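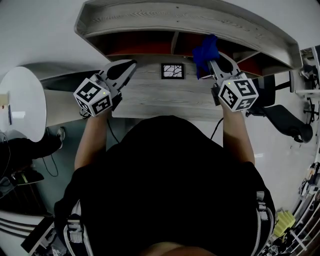 Our project for the spring term was the upkeep of one teleoperation cell, the Fovside bench, from cable routing to tracking calibration. When we took it over in April it had a log book full of crossed-out entries and a tracking error that drifted all over the place, so we were excited (and a little scared) to get our hands on it! The bench works with a pair of hand-held grippers, one for each hand, and each carries a white marker cube with black square patterns on it. Everything we did comes back to those cubes. If a cube shifts on its mount by even 2 mm, the recorded path of the gripper is wrong. The cloth task, where the right gripper takes hold of a blue cloth in front of the shelf unit, became our favorite check, and we ran it after every change.

Setup

We rewrote the setup sheet, which we named Ilby. Start with the cables. Each one should run back along the forearm with enough slack for a full reach to the shelf. Then look for the green light on both cubes before starting the tracking software. The old sheet had these steps the other way around, and we lost a whole afternoon to it.

Cube checks

The cubes were the best part of the project. Every face has to be clean and flat, and a scuffed corner is enough to make the tracker hesitate. We wiped the faces with a dry cloth, tightened the mounts, and logged 50 short runs per gripper. Dropouts went from 24 before the work to two after it.

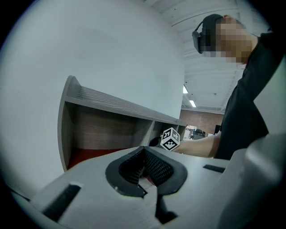
Figure 2. A marker cube held in the hand near the shelf unit, with a gripper in the foreground.

Jaws and grip pads

The ridged surface on the jaw finger picks up lint, so we brush it out after about 20 runs. We also press along the ribbed pads on the body to feel for lifting edges. One had started to come up at a corner, and we glued it back down.

Still to do

We would love to try the Ruggiero mount, which clips on without screws. The log book and the Ilby sheet are in the drawer under the bench computer.

Last updated 02/08/2019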